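How Does a Robot Know What It's Looking At?

When you look at a cup, you know it's a cup right away, and you don't even have to try. A robot has a harder time. Its camera sends it a picture made of tiny colored squares called pixels, and the robot's software (the set of instructions that tells it what to do) has to puzzle out what all those little squares mean.

Vira Didenko writes that kind of software at a company called Ondell, and she likes to start with edges. An edge is a place where one color stops and another begins. Her program goes through the picture square by square, asking the same question over and over: is this square very different from the one next door? If it is, there may be an edge there, and edges are wonderful clues, because they can show where one thing ends and the next thing starts!
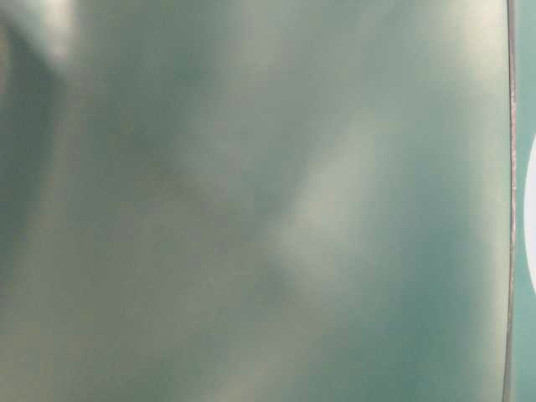
Lots of blurry green, and a crisp white curve at the right. Which part would be easier for a computer to find?

Shiny things are extra tricky. Light bounces off them and makes pale patches, and a program might think a pale patch is a separate object, a bit like when you mistake a coat on a chair for a person in the dark. So Vira's program doesn't trust just one picture. It compares 20 of them, and if a patch slides around while everything else stays put, it's probably only a reflection.

Try it yourself! Hold a shiny spoon near a lamp and tip it slowly back and forth. Watch the bright spot travel while the spoon stays the same old spoon.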